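Wustix Bench Rules Kit, Version 2: Review

Reviewed by Salamatu Fiadzo
13/06/2025

Rating: 4 out of 5 (would be 4.5 with better tape)

Price as tested: $200
What you get: 21 rule cards on a steel ring, a binder, a roll of floor tape, two tag-out tags with padlocks, a pad of sign-off sheets, a plastic ruler I'll come back to

I have now spent two hundred dollars of someone else's money on being told not to put my head between two robot arms. Having worked next to Doğukan Saraç for a while, I think this is a fair price.

The Wustix kit is a set of house rules for small robot benches, the kind with a pair of arms, a pair of hands and a table full of whatever you're trying to get them to pick up. It's aimed at places too small to have a safety department and too large to get by on shouting. We're in that range exactly. Our bench does soft goods and odd shapes, which at the moment means ribbon and wicker baskets, and our previous safety documentation was a page Elikem Amegashie wrote before we had the second arm. It began with "The arm" and went on in the singular.

What the kit is like to open

Heavy. The binder is the good kind with a proper spine, and the cards are thick enough that you can wipe coffee off them, which I have done. Each card has one rule in large type on the front and the reasoning in small type on the back. You can read a front from across the bench. You need decent light and some goodwill for the backs.

The cards come in three colors: green for before you power up, yellow for while it's running, gray for afterwards. Gray is where everyone stops reading, and I'd say it's the best third of the set.

Setting up took an afternoon. Most of that was the floor tape. The instructions want you to mark the full reach of each arm with the hand fitted and fingers straight out, then add a margin for whatever the hand might be holding. We'd marked our old line from the wrist. Do it the Wustix way and the boundary moved out far enough to swallow the chair Doğukan likes to sit in, and he has taken this personally.

The tape itself is poor. It lifted at the corners inside a week and picked up fluff along both edges. We replaced it with a roll of Skenness from the supply closet and that's been fine.

The rules that earned their keep

Card 4 says to check every fastener you can see on the hands before each session, with the power off, and to draw a paint line across any screw that carries a finger so you can tell at a glance if it has turned. I'd always thought of this as fussy. A hand has a lot of small screws, and small screws on things that open and close all day have ambitions. The paint pen isn't included. Buy one anyway, in a color that shows up on black.

Card 7 is about the second arm, and it's the one I'd buy the kit for. It says that when two arms share a table, you treat the space where they overlap as live whenever either one has power, even if the other is parked. We had a bad habit here. One side would be off, somebody would reach across to straighten something, and everyone would feel fine about it on the grounds that the nearest arm was asleep. The one on the far side was wide awake and had a perfectly good reach. Card 7 gives you a single sentence to say out loud before you reach in, and the other person has to answer. It feels like amateur theater for the first few days. Then it's just what you say.

Card 11 covers what it calls trailing goods, meaning anything long and floppy: cord, tape, strapping, ribbon. The advice is to cut to length before the session, keep the spool out of the overlap space, never wrap a free end around your own hand, and stop the arms before you untangle anything, however small the tangle. It also asks you to look at finger joints between runs for threads and scraps. 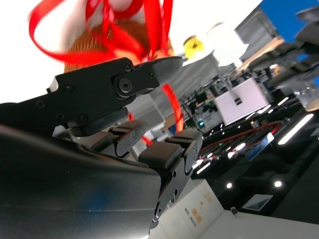 I had an argument with Elikem over that card. His view is that ribbon is the least dangerous material on earth and that a rule about it makes the serious rules look silly. Mine is that the ribbon won't hurt you but the thing pulling the other end of it might, and that a person holding a loop tends to lean in to see where it's caught. We left it there, though I notice he's been cutting his lengths beforehand.

Card 14 is housekeeping on the tabletop. Tools, drinks, phones and spare parts are either part of the task or they're somewhere else. Wustix is blunt on this. There's a little drawing of a mug with a line through it, and the mug looks hurt.

Card 16 deals with cameras and lighting, and it's better than I expected. If the arms rely on a camera, you're supposed to look at the picture the camera is giving before you start, for glare and dark patches, and write down anything that's washed out. White tables under bright lights get a whole paragraph on the back. The fix it suggests is a matte cover, and the second fix is to turn some lights off, and I appreciate a rule card with a free option on it.

The rules that didn't

Card 9 tells you to wear fitted sleeves and tie back long hair. No complaints there. It then tells you to take off "any garment of a decorative nature," and I don't know who that was written for or what went on at their place.

Card 18 wants a visitor briefing of no less than fifteen minutes. Our visitors stay for ten. Yaw Nutsugah, who runs a similar bench at Dralarholm and has had the kit longer than us, told me they boiled this one down to three spoken lines and a spot on the floor to stand on. We copied them. I'd rather a visitor heard three lines than slept through a quarter of an hour.

Card 20 is the speed rule, and it's vague just where you want it firm. It says to run "at reduced speed while people are near" and leaves you to decide what reduced means and where near starts. I get why. They don't know your arms. But a blank to fill in would have been better than a shrug, so we wrote our own figure on the card in marker and both signed it.

And then the ruler. It's clear plastic, and it's for checking finger gaps: you hold it up to the hand, power off, and it shows you which gaps a human fingertip fits in. It's a good idea done cheaply. The markings started rubbing off in the first month, so it's now a very clear ruler.

The paperwork

I was dreading this part. The sign-off sheets are a half page each: date, who, what's on the table, anything odd, two sets of initials. That's all. It takes less time than finding the pen.

The "anything odd" box has been the surprise. People will put things in a small box that they'd never bring to a meeting. In ours so far: a pad on one finger going shiny, a stop button that needed two presses, "left hand sulking" (a cable), and a request for a different radio station. The stop button alone made me glad of the sheets. Two of us had known about it separately and each had assumed the other had said something.

Wustix also puts a companion file online with every rule, its reasons and a change history since version 1. It's 2,302 lines long. I read it on a train. The history is the interesting bit, because you can see which rules got softened after people complained and which got harder. Card 7 has been rewritten more than any other, and each time it got shorter.

How it compares

The other one people ask me about is the Frimpong starter pack. It's cheaper and prettier, and the posters are very nice. It's also written for one arm behind a fence, and if that's what you have, buy it and spend the rest on lunch. For two arms and an open table it goes quiet at the point where you need it to speak up.

You could also write your own. Edem Asante did this for his bench and it's a solid piece of work, better than the kit in places, and it took him most of a winter. Whatever you choose, none of these replaces a proper risk assessment of your own setup or the manual that came with your arms. Wustix says so on the inside cover of the binder, in the smallest type in the whole box, where I would have put it on card 1.

Small gripes

The steel ring is too tight to flip cards one-handed. Swap it.

The tag-out padlocks both came with the same key. For a lock whose whole job is that only you can open it, that's a strange choice. I wrote to Wustix and they sent a replacement pair with different keys, no questions, so full marks to whoever reads their mail.

No index. If you want to know what the kit says about batteries you go through the cards until you find it. (Card 13. It says to charge them where you can see them.)

Who should buy it

Anyone with two arms, a shared table and a set of rules that mostly live in one person's head, particularly if that person takes vacations. Skip it if you already have written rules that people follow, or if you're hoping it will make people follow them. That part isn't in the box. I checked under the tape.

Update, later in June: the chair has been moved back inside the line once. It has been moved out again. There's a sheet about it, with two sets of initials, and under "anything odd" it says "the chair."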